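Zyanya Zamudio
24 February 2021

1/ This winter I am putting order in the loose tools at Vorwood. I will write the steps in this thread, so that my colleagues on the other shift can follow them and I don't have to explain everything at the coffee machine.

2/ The start was not nice. We had drawers where hex keys, bits, small pliers and dead pens were living together. I once needed 30 minutes to find one 4 mm key. It was in a drawer with the name "Tape".

3/ First rule: a tool has a bin before it has a drawer. Everything which comes back from a job goes into a metal bin, and it is sorted from there. The drawer is only for things already cleaned and checked.

4/ Why metal and why open. I tried plastic boxes from Dridmont and they were good for light things, but the corners cracked in the cold store. A steel bin can take a dropped wrench. And without a lid you see quickly what was forgotten.

5/ The small sets go in soft pouches with a cord. Black was maybe not my best choice of color, but on bare metal you find it well enough. The paint on the walls of the bin stays more or less gray, the floor becomes scratched and shiny very fast. I don't repaint it. I only wipe it, and I look at the worn places when I do.
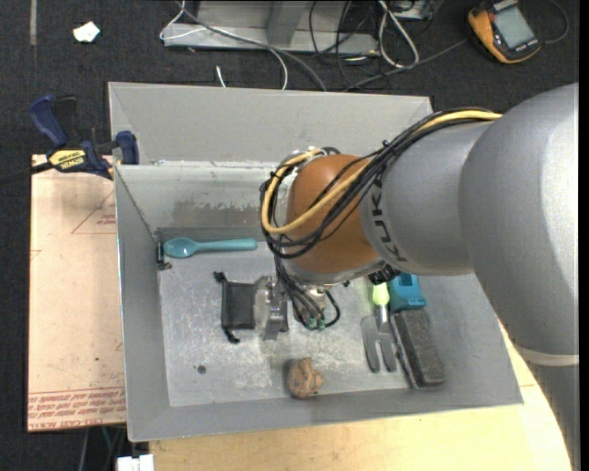 6/ About the cord. Please make a knot in the end. Without the knot it slips back inside the channel, and then somebody has to fish it out with a paper clip (I did this 2 times in one afternoon and I was not friendly after).

7/ Labels. I bought 200 paper tags from Vilotard and it was a mistake. Oil makes them transparent, then they fall off. Now I sew a short piece of white ribbon on the pouch and write on it with a laundry marker. Ugly but it stays.

8/ Biljana Bošković asked me if a hard case is not better for the bits. For a set with a foam insert, yes, I agree with her. For mixed small things I like the pouch more — it becomes flat when it is not full, and it doesn't make noise in the van.

9/ Cleaning the bin: take everything out, brush the dust from the corners, then a cloth with a little degreaser. Let it dry before you put the pouches back. The fabric takes the smell of degreaser and keeps it until August, believe me.

10/ What is still not solved: long screwdrivers. They don't fit in any pouch I have, and lying loose they roll under all the rest. Ko says to use a strip of old carpet. I cut one yesterday, I will tell you how it goes.

11/ If you have a pouch at home from the old sets, please bring it back, also if the cord is broken. New cord I have plenty. It is on the shelf next to the sink, in the cookie tin.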